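Student Handheld Manipulation Project – Progress Report
Submitted to: Estside Fund for Technical Education
Project lead: Aurelia Oberholzer
Prepared by: Laine Hunt
Date: 2024-06-11

1. Scope of this report

This report covers the second half of the first project year. The grant supports an extracurricular class in robot manipulation, in which students record demonstrations with hand-held grippers and then train control policies on the recordings. Budget figures are in section 6. Work at the practice tables is shown first.
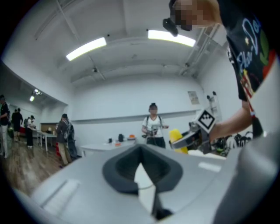
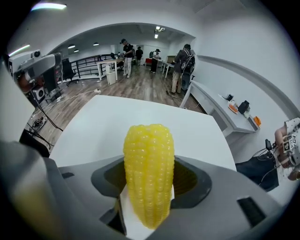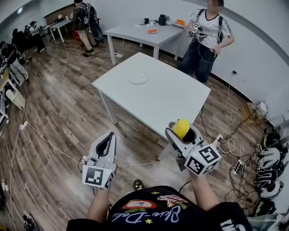

Hand-held grippers in use during class work.

Can a student who has never programmed a robot take part in the recording work?

A student with no programming background can begin recording after one introductory session. The recording tasks call for steady hands and attention to the written protocol. Programming is needed only for the later training stage, and students who want to move on to that stage take the short Python module first.

2. Status against the work plan

Work package 1 (equipment and room) is complete. The grippers were assembled by the students from the Tandico parts kits during the first weeks of the term. Two kits arrived with the wrong fasteners and were replaced by the supplier at no cost. The assembly guide has been rewritten twice. The current version puts cable routing before the finger installation, as the original order forced several groups to take the fingers off again.

Work package 2 (recording protocol) is complete. The protocol covers calibration, start position, object placement, pace of movement, and the conditions under which a recording must be discarded. A recording is discarded if a tracking marker is covered for longer than the limit in the protocol, if the object is dropped outside the work area, or if the operator restarts the motion partway through. Students log the discard reason on a shared form.

Work package 3 (data recording) is in progress. The target for the year is 500 accepted demonstrations. At the close of this reporting period, 335 had been accepted. The remainder will be recorded in the first weeks after the summer break. The shortfall comes mainly from the calibration problem described in section 4.

Work package 4 (policy training) has started on a limited basis. One group has trained a baseline policy for a single-object pick-and-place task using the accepted data. It has been run in simulation only. Trials on the arm are planned for the fall.

Work package 5 (public demonstration) has not started. No change to the schedule is requested.

3. Participation

The class opened with 15 places and all were filled. Three students left during the term, two for scheduling reasons and one who moved away. Their places were offered to the waiting list and two were taken up.

Students work in pairs. One operates the grippers and the other runs the log and checks the recording before it is accepted, and the roles are exchanged halfway through each session. We tried groups of three in the early weeks and dropped the arrangement; the third student had too little to do.

Attendance was stable except during the exam period, when two sessions were merged.

4. Technical issues

4.1 Calibration drift. Recordings made late in a session showed an offset between the estimated gripper position and the table reference. The cause was traced to the marker mounts, which loosened with repeated handling. A threaded insert was added to each mount and a calibration check is now run at the start of the session and again after the break. The offset has stayed within tolerance since the change. Recordings from the affected sessions were reviewed one by one. Those that could not be corrected were removed from the accepted set and are not part of the figure in section 2.

4.2 Cable strain. The cables on several grippers failed at the connector. Strain relief clips were printed and fitted. Two spare cables per gripper are now kept in the equipment cabinet.

4.3 Uneven pace between operators. New operators tend to move quickly through the approach and then hesitate before closing the fingers. The baseline policy reproduced this hesitation. Students now do a set of practice runs with a metronome before their first logged session. The early effect looks favorable, but the sample is too small to report a result.

4.4 File transfer. Uploading to the Paju storage server was slow when all pairs finished together. Uploads are now queued and run after the session ends. One batch was lost in the changeover – it had not been reviewed and so was never counted as accepted.

5. Student work

Each pair keeps a project notebook with its protocol changes, discard log and test results. Notebooks are reviewed twice a term. The quality of the discard logs is good. The test sections are weaker; students often change two settings between tests and cannot say which one had the effect. A session on test planning will be added to the fall program.

Two pairs have asked to enter the Faltinow student robotics contest. The entry rules require a working demonstration on a physical arm, so a decision has been put off until the first arm trials are done.

6. Budget

Spending is within the approved total. The equipment line is 48 percent spent. The unspent part is reserved for the arm mount, the safety enclosure and replacement finger pads. The replacement pads were not in the original plan. Wear on the pads was higher than expected, and we propose to cover the cost from the equipment line without a transfer between lines.

The travel line is unspent. If the contest entry goes ahead, it will be used for student transport. If not, a request to move it to the equipment line will follow with the next report.

7. Plan for the next period

– Resume recording in September and close work package 3.
– Install the arm mount and complete the safety review with the school's facilities office.
– Run the baseline policy on the arm at reduced speed.
– Extend the object set and retrain with the full accepted data.
– Fix the date for the public demonstration and inform the fund in writing.

The main risk is the delivery time of the safety enclosure. The order has been placed and the supplier has confirmed it, but has not given a shipping date. If the enclosure is late, arm trials will be delayed and recording will continue in their place.

Questions on sections 2 to 5 should go to Laine Hunt, and questions on the budget to Aurelia Oberholzer.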